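Brindville Community Help: Home and Workplace
Posted Thursday, March 27, 2025, by Laiba Lashari

Wrapped bouquet to be placed in a tall glass vase on a cloth-covered office table

I am responsible for the reception arrangements at our premises on Lolley Street, and I would be grateful for guidance from members who handle flowers regularly. Each month a mixed bouquet is delivered to us in a long paper wrap. It is left on the meeting table until somebody has time to attend to it, and the table is also used for drinks, papers and whatever else staff bring to it.

We have one tall, narrow glass vase. When the bouquet is placed in it as delivered, the heads lean to one side and the outer stems are pushed up out of the opening. The fluffy plumes shed on the cloth. A lamp stands on the same table and must remain there. I should like to know whether the wrap ought to come off before or after the stems go in, how the stems should be held, and where the vase should stand. The budget for this item is fixed at 70 dollars for each delivery, so a larger vase is not being considered at present.

Noman Tarar

The wrap should be removed first. Paper left around the stems takes up most of the opening of a narrow vase, and it will soften if it reaches the water. The following procedure has served well in our building for several years.

1. Clear the part of the table where you intend to work. Cups and mugs should be moved to a side table, and any papers should be put away. Lay the bouquet down at full length with the stems pointing toward you.

2. Open the wrap from the stem end and slide it out from underneath. Do not pull the flowers through it. Keep any string or tape that holds the stems together until you have looked at the lengths.

3. Hold the bouquet upright beside the vase and compare heights. For a vase of this type the flowers may stand one and a half times as high as the glass. Trim the ends at a slant with a sharp blade, a little at a time.

4. Take the lower part of the bouquet in one hand and keep the other free to guide it. Lower the longest stem into the mouth of the vase and let the others follow it. If the stems jam, lift the whole bunch and begin again. Forcing them will crack the softer ones.
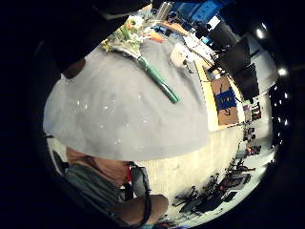
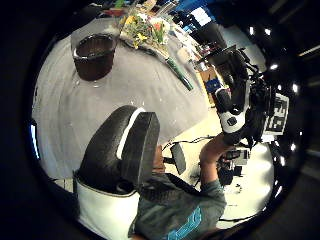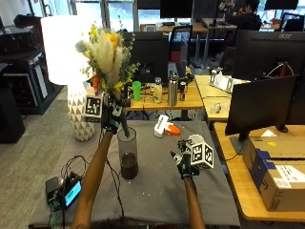
Flowers on the gray table cloth, from the wrapped bouquet to a stem in the vase's mouth.

5. Release the bouquet slowly and turn the vase a quarter at a time, correcting the lean as you go. Plumes belong in the middle, where the firmer stems will support them. Small sprigs of green may be drawn outward at the side.

6. Leave a clear space between the flowers and the lamp. A lit shade is warm, and dried plumes in particular should not touch it. Any electrical item on the table should be kept well away from the vase, with its cable routed along the opposite side.

With regard to shedding, a light application of unscented hairspray, carried out away from the table, will hold most plumes together. The cloth may then be shaken outdoors.

Sanov

Members should first establish whether the flowers are fresh, dried or artificial. Dried and artificial stems must not be given water, and the instruction above about trimming applies chiefly to fresh material. Artificial stems have a wire core and should be bent to length or shortened with wire cutters. Scissors will be ruined.

If the vase is tall and light, it may be weighted with clean pebbles or dark glass gravel in the lower part. This also grips the ends of the stems and prevents the whole arrangement from turning.

Jatoi

Use a wider vase.

Comments (3)

Laiba Lashari: I thank all who replied. The wrap was evidently the main difficulty. The arrangement now stands at the other end of the table from the lamp.

Noman Tarar: I agree with the remark concerning wire cutters and should have included it. Please note that gravel ought to be rinsed before use, as the dust clouds the glass.

Lolley: Would the same method be suitable for a vase with a very narrow neck? Ours admits only four or five stems.

Contact the Help Desk, Room 105 | Copyright Brindville Community Help | Back to top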